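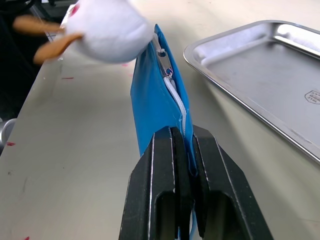 The second arm is going into the January budget, and most of what I had to work out for it was the gripper. The arm itself is a known cost. We have one already, the quote for another came in where I expected, and there is not much to decide. The gripper is where the money moves around. Soft goods are the bulk of what we need to pick: a blue zippered pouch held at its lower edge between two flat black fingers, with padding on the inner faces, is a fair sample of the job. Fabric folds, a zipper pull hangs wherever it likes, and a plush toy can end up against the thing you are holding. A gripper chosen for boxes was specified for none of that.

I had three suppliers on the list. Stirkier sells a two-finger unit with position feedback and no force control. Alteck sells one with both, at a higher price. Nenside offered a suction tool, which I dropped on the first call because their engineer did not want to quote for loose fabric. I respect that.

The Stirkier unit is $1,000 and the Alteck is $1,663. Looked at alone, the $663 difference is hard to defend. But the Stirkier needs a separate mounting plate and cable set at $516, and the Alteck bolts straight to our wrist flange with its cable in the box. That makes the real difference $147. I almost missed this, as the plate is on a different page of the quote under "integration."

Then there are consumables. Finger pads are $118 a set from either supplier. I budgeted for four sets a year, so $472. The finger plates get scuffed along the edges too, but that is cosmetic and I have put nothing against it.

Items I left out of the first draft and had to add:

Freight, both directions, in case of a return.
A spare wrist camera cable.
Two days of my own time for recalibration.
Steel trays. They are cheap, but the bright rims bother the vision software, so I want a matte one to test before ordering more.

Zewditu Sisay went through the sheet on 25th October and moved the pads from capital to operating, where they belong. She also asked for a second quote on the arm. Kassa is preparing one, and I do not expect it to change the total by much. The order for the Alteck goes in once that arrives.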